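Mustus phone rumor – worth waiting for or not?

Forum: Phones and Carriers > Upcoming Devices

kettle_drift
Posted Monday, 8:14 am
My contract is up in July and I need a new phone. I keep reading that Mustus is working on one of its own, with Proven doing the hardware. A shop listing went up with a price of 500 and then got pulled. Has anyone seen anything solid? I don't want to buy something now and regret it two months later.

Madadent
Posted Monday, 8:40 am
The listing was real, I saw it before it went down. It had a 554 ppi screen and a resolution with 1296 on the short side. That is an odd number and I don't think someone making things up would pick it. Proven has used strange panel sizes before.

plainoldray
Posted Monday, 9:02 am
Shops put up placeholder pages all the time. They guess a price, guess the specs and wait for clicks. Mustus makes a messaging app. I don't see why they would want to deal with repairs and returns.

Madadent
Posted Monday, 9:11 am
Placeholder pages don't usually have a battery part number on them. This one did.

plainoldray
Posted Monday, 9:20 am
Did you write the number down?

Madadent
Posted Monday, 9:26 am
No.

lowbar77
Posted Monday, 10:47 am
I had the last Proven phone for two years. Good speaker, bad charging port. Updates stopped after the first year. If they are building this one I would want to know who handles the software – Mustus or Proven. The listing didn't say, did it?

kettle_drift
Posted Monday, 11:05 am
Not that I saw. I only got a screenshot of the top half from a friend. It had the name, the price and a line about storage up to 500 GB. So now I wonder if the 500 was the price at all or if someone mixed up the two.

Phùng
Posted Monday, 12:31 pm
It was both. Price and storage were on separate lines. I agree with Ray on the rest though. A page on a shop site is not an announcement. If your contract ends in July, go month to month on the phone you have and look again in the fall. You can get a new battery put in for a lot less than a phone.

kettle_drift
Posted Monday, 12:50 pm
That might be the way to go. Mine still works, it just dies by dinner. I'll ask the carrier what month to month costs.

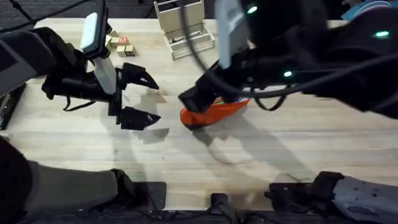 lowbar77
Posted Monday, 1:18 pm
Ask them about the unlock too. Mine wouldn't unlock the phone until the last bill had cleared, and that took another week after the contract ended.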